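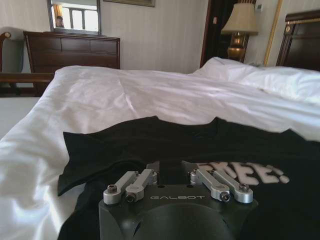
2 min read

The engineer who runs data gathering at Gruvaveo doesn't like the word "learning." "It copies," he told me. "We show it a shirt on a bed 1252 times and hope it copies the right part."

His team records in furnished bedrooms, with an operator guiding the arms through each attempt. I asked what the hope rests on. He laughed -- a little late, I thought. The project, called Favau, keeps up to 129 attempts from one room before moving on. Why that number? "Budget," he said.
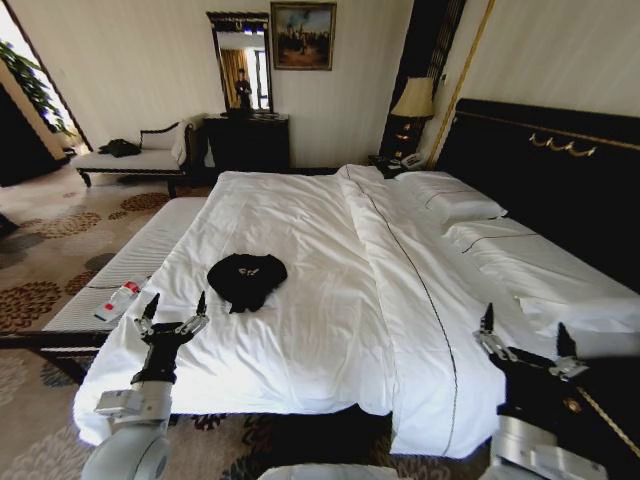 Favau at work: a dark garment on the duvet, both hands raised.

I pressed him on the failures. A dropped sleeve gets labeled and kept, he said, but a boring success may be thrown out. That sounds sensible until you ask who decides what is boring. At Gruvaveo it's five reviewers, and they don't always agree. "We argue about it," he said. "Then somebody has to click a button."

He expects a first model in July. I've heard July before, from other companies, about other shirts.

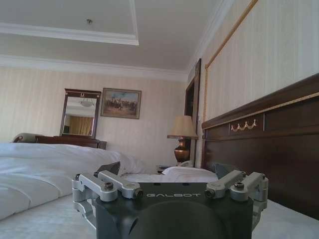
Does a model trained in one bedroom work in another?
Sometimes, but the team hasn't tested enough rooms to put a figure on it.

He wouldn't promise more than that, and I didn't get a demo.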